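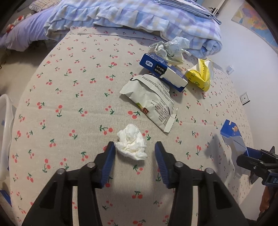 The Gorville Paper Guild met above the hardware store at 9 in the morning, an hour chosen by the founder, who had been a baker and never got over it. The founder was gone now, moved in with a daughter in Dorkar, but the hour stayed.

I had been a member for two years and had made, in that time, one birthday card I would have mailed to someone I liked.

The assignment that month was a pop-up. We each got a kit in a brown envelope: cardstock, a folding guide, and a strip of Dralura foil that cost more than my shoes. The guide said the finished card would open to reveal a heron. Mine opened to reveal a disagreement. One wing came up, thought it over, and lay back down.

"Score before you fold," said the woman to my left, who had been saying this to me since my first meeting, in the voice people use on dogs near a road.

"I did score."

"You dented," she said.

Across the table, the retired mail carrier had finished his heron and was giving it reeds. He did this every month. If the card had a cat, his cat had whiskers, and a mouse, and you got the feeling the mouse had a mortgage. He had once entered the Cadwaladr Prize with a card that unfolded into a working mill. It came in second to a plain white card with a single pressed fern, and he had not spoken of ferns since.

I pulled my tab again. The heron's neck went up and its head stayed where it was.

"How many of these have you made?" I asked him.

"Cards? I quit keeping track at 1000."

"And the first ones?"

He trimmed a reed. "My sister kept the first one. She brings it out at Thanksgiving. People pass it around the table and get quiet."

At the coffee break I took my heron out to the landing, where the light was worse and seemed kinder. There were 12 steps down to the street and a trash can at the bottom, and I gave the trash can some serious thought. Then the woman came out with her coffee and held out her hand for the card – she never asked, she just held out her hand, like a customs officer.

She opened it. The wing rose. The wing sank. She closed it and opened it again, slower.

"Who's it for?"

"My brother. He's turning fifty."

"Does he have a bad shoulder?"

I had to admit that he did.

She dug a pen out of her apron and gave it to me, and went back in to fix the foil, which I had put on upside down. I sat on the top step and wrote *Take it easy this year* inside, under the wing. My g's came out badly. I opened the card one more time to check, and the head fell off.

I went in to ask for glue.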